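Notes from the second month of sorting the association's reunion records. My father's service papers came to me in a Stosum archive box, along with the nominal rolls for his signals squadron, and I have been putting both into some kind of order in the evenings. Most of this post concerns file naming and the rolls.
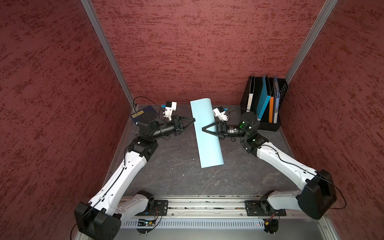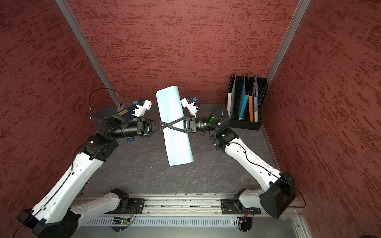
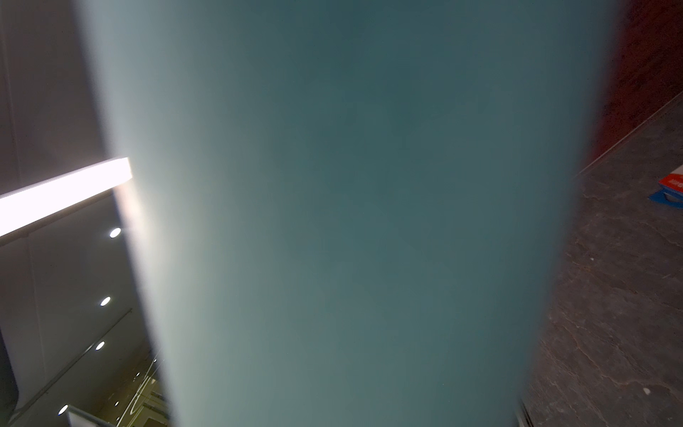
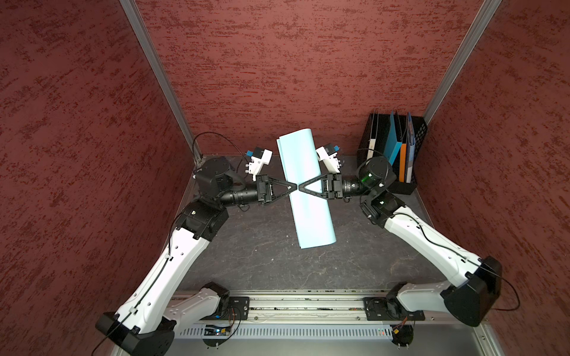 The rolls are carbon copies on foolscap. There are 23 of them, and they overlap. A man who was posted out in March can still appear in April, because the clerk retyped the previous month's sheet and struck names out by hand afterwards. Where the strike-out missed the line, the name stays. I have been treating the pay ledger as the authority and the roll as supporting evidence, which resolves most of the conflicts. Nine remain open.

Naming convention, for anyone doing the same job: year, month, document type, sheet number, then a suffix of r or v for recto and verso. No spaces. The earlier scans used the surname of whoever lent the original, and after two or three house moves those names mean very little to anybody. I renamed the lot in one pass and kept a plain text log of old name against new.

Scanning is at 600 dpi greyscale, saved as TIFF. Colour adds nothing for the carbons but it does matter for the photographs, several of which have pencilled notes on the back in two different hands. I scan the backs as a matter of course now. I didn't at the start, and had to redo 12 prints.

The catalogue itself lives in Voso. It handles dates with an unknown day properly, and it exports to CSV without mangling the accents. Its one irritation is the import limit on linked records - split the file and run it in halves.

One correction to my January post. I gave the total index as 1667 entries. That figure counts entries, and men who changed troop have more than one, so it should not be read as the strength of the squadron. The association newsletter repeated it as a headcount. I've written to the editor.

Still to do: the reunion dinner programmes, the Sivus camp photographs, and a folder of vehicle workshop chits that were filed upside down and in reverse order. The chits have stores numbers on them, so they may help date the camp.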